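Dace Avotiņš
@daceathome
Thread · October

OK so I have been wanting to post about dish racks for weeks and I finally have a free evening, so you're getting all of it at once. Mute me now if you don't care about plates!

1/
Some background. When we moved to Honotthorpe the kitchen came with one of those big wire draining racks with a plastic tray under it. You know the type. White coating peeling off the corners, rust in every joint, and a tray that grew a pink film if you looked away for a day. I scrubbed that thing every Tuesday and I hated every minute.

2/
My first fix was to go without. I dried everything by hand with a towel and put it straight in the cupboard. Lasted 11 days. Then I had a cold and the dishes piled up on a folded towel next to the sink, and the towel smelled like a pond. So much for that.

3/
Then my friend Raimonds Kairys came for dinner and told me about wooden peg racks. He's had one since college, same one, it has survived four apartments. It's just a wooden base with pegs sticking up and the plates stand between the pegs. I made him send me a photo when he got home and I went looking that same night.

4/
The one I wanted was the Ledari, which is made by a tiny shop called Pärn. They sell out constantly (I think it's one guy and a saw). I waited a month for mine and checked the porch like a kid waiting on a birthday package.

5/
And you guys, I love it so much. Light wood, flat base, round pegs, no tray, no wire, no corners for gunk to hide in. You can pick it up with one hand and wipe the whole table under it in one go. That last part alone would have sold me!

6/
A few things I've learned, for anybody thinking about getting one.

Shake the plates over the sink before you stand them up. Two good shakes. There's no tray to catch the drips so whatever is on the plate ends up on your counter.

7/
Put a thin cloth under it for the first ten minutes or so if you've washed a big load, then pull the cloth out and hang it up. If you leave the cloth there, the bottom of the wood stays damp and you get a dark line. Ask me how I know. (It sanded out fine.)

8/
Don't soak it, ever. I wipe it with a barely damp cloth, then stand it on its side by the window overnight. Every couple of months I rub in a little mineral oil with an old sock. It takes maybe five minutes and the wood goes this gorgeous honey color for a day or two before it settles back down.

9/
Leave a gap! I used to cram a plate into every slot and lean a couple more against the end. They dry so much slower that way, and the edges chip when you pull one out in a hurry. Fewer plates, more air. If I've got a big stack I do it in rounds.

10/
Biggest at the back, smallest at the front, if your plates are different sizes. You can grab any of them without knocking its neighbor. Mine are all dinner plates so I go by color, which has no practical benefit whatsoever and makes me very happy.

11/
Oh, the plates! I need to talk about the plates. We had a matching white set from Atden, a wedding present, and over the years they broke one at a time until it was more of a memory than a set. I kept meaning to replace them and kept not wanting to buy a whole box of the same thing again.

12/
So I stopped trying to match. I got a yellow one at a yard sale because it looked like an egg yolk and I couldn't leave it there. Then a mint green one. And now the cupboard is a mix, and setting the table is honestly the best part of making dinner. My daughter calls dibs on yellow before the food is even out of the oven.

13/
People have asked about mugs and bowls. Short version - mugs no, bowls kind of. Shallow pasta bowls stand up OK if you give them double the space. Deep cereal bowls tip over and then roll, and the sound of a bowl rolling toward the edge of a table will take a year off your life. Mine go upside down on a towel.

14/
Pan lids though! Pan lids are perfect in it. Small cutting boards too. I've also used it to hold baking sheets while they cool down enough to put away, and one time as a stand for the mail, when I had over 100 envelopes to sort for the school fair and no other way to keep the streets apart.

15/
Where to keep it: I moved mine off the counter and onto the table, and that was the real game changer for me. Our counter is tiny and I need all of it for chopping. The table is right behind me when I'm at the sink, so I turn around, drop the plate in its slot, turn back. I've got a rhythm going now.

16/
The table is where the snacks live too, so the rack has company. I keep a basket for the bags and packets and a tray for the candy bars, and it means that whoever wanders in for a snack is standing right next to a dry plate. Do they use the plate? Sometimes! I'm calling it progress.

17/
If you don't want to wait for a Pärn, you could make one. Raimonds swears it's a one-afternoon job: a piece of board, some dowel, a drill, and wood glue that can handle water. Measure your thickest plate first and leave a bit more than that between the pegs. Sand the tops of the pegs round or they'll scratch the glaze. I haven't tried it but I am very tempted to do a mini one for saucers.

18/
Last one, then I'll stop, I promise. Tell me what you dry your dishes on and show me your mismatched plates, I want to see all of them. I'm on the hunt for a really good blue next!
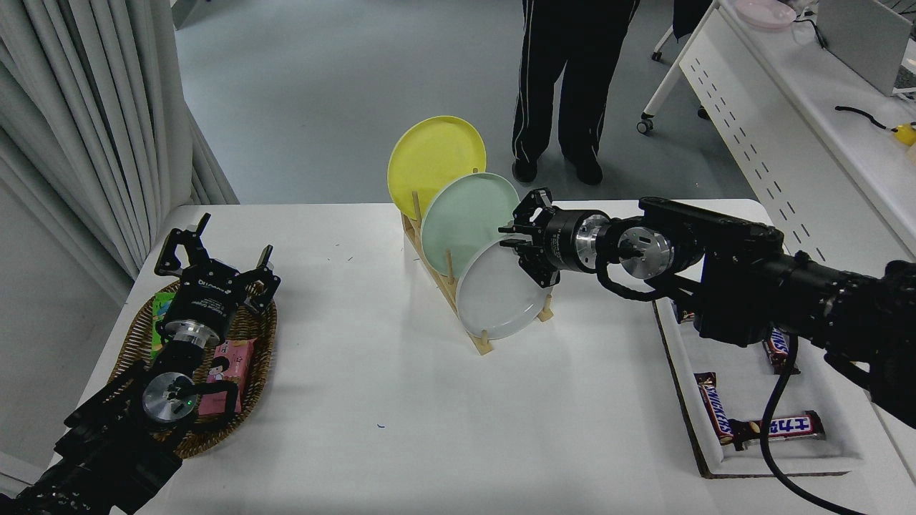
Yellow, mint, white - my favorite lineup, with the Snickers close by.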